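Section 4: Preparing the Kenmont Cabinet Humidifier for First Use

4.1 Before you begin

The Kenmont is intended for closed display cabinets and instrument cases with an interior volume of up to 700 liters. It is not suitable for open shelving or for rooms. For larger cases, refer to the Brornum manual, which is supplied separately.

Allow the unit to stand unpacked in the room where it will be used until it has reached room temperature. Check that the following parts are present before discarding the carton:

Main unit with water tank
Wick cartridge (two)
Power supply and cord
Remote humidity sensor on a flat cable
Adhesive cable clips
Measuring cup

If any part is missing or damaged, do not connect the unit. Contact the dealer from whom it was purchased.

CAUTION: Use only the power supply provided. Supplies for the older Jirley model have the same plug but deliver a different voltage, and will damage the fan.

4.2 Choosing a position

1. Place the main unit on the floor of the cabinet, on a level surface.
2. Leave a clear space of at least 70 mm above the outlet grille.
3. Keep the outlet pointed away from paper, textiles and unsealed wood.
4. Route the power cord through the rear opening of the cabinet. Do not close a door on the cord.

NOTE: Cabinets fitted with internal lighting may show a difference in humidity between the top and bottom shelves. In such cases, switch the lighting off during the initial settling period.

4.3 Fitting the wick and filling the tank

1. Lift the lid by the two side tabs.
2. Remove one wick cartridge from its sleeve. Hold it by the plastic collar only.
3. Lower the cartridge into the well until the collar clicks.
4. Fill the tank with distilled water to the upper line. Tap water leaves mineral deposits and will shorten the life of the wick.
5. Replace the lid and wait 30 minutes before switching on.

CAUTION: Do not add fragrance, oils or disinfectant to the tank. Do not move the unit while the tank is full – water may enter the fan housing.

4.4 Placing the remote sensor

The sensor should be mounted at the height of the most sensitive object in the cabinet, away from the door seal and out of the direct path of the outlet. Wipe the mounting surface with a dry cloth, remove the backing from the sensor pad, and press firmly. Secure the cable with the clips provided. Allow a little slack at the hinge side.
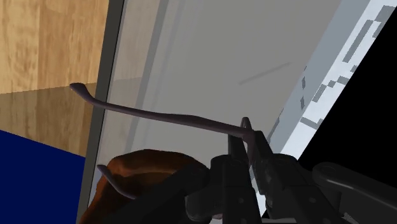
Siu-ming Chow

4.5 Setting the target humidity

1. Press and hold SET until the display flashes.
2. Use the arrow keys to select the target value. The factory setting is 45 percent.
3. Press SET once to confirm. The display returns to the current reading.

Where the present humidity of the cabinet is far below the desired value, raise the target in small steps over several days. Sudden changes may cause wood to swell or veneer to lift.

NOTE: The reading will fall each time the door is opened. This is normal and does not require adjustment.

4.6 Replacing the wick

The wick indicator lights after 3,000 hours of operation. Switch off and unplug the unit, empty the tank, and fit a new cartridge as described in 4.3. To reset the indicator, hold both arrow keys until it goes out. Yüksel cartridges with the gray collar may also be used. Those with the white collar are shorter and will not reach the water.

Instructions for cleaning the tank and for storing the unit are given in Section 5.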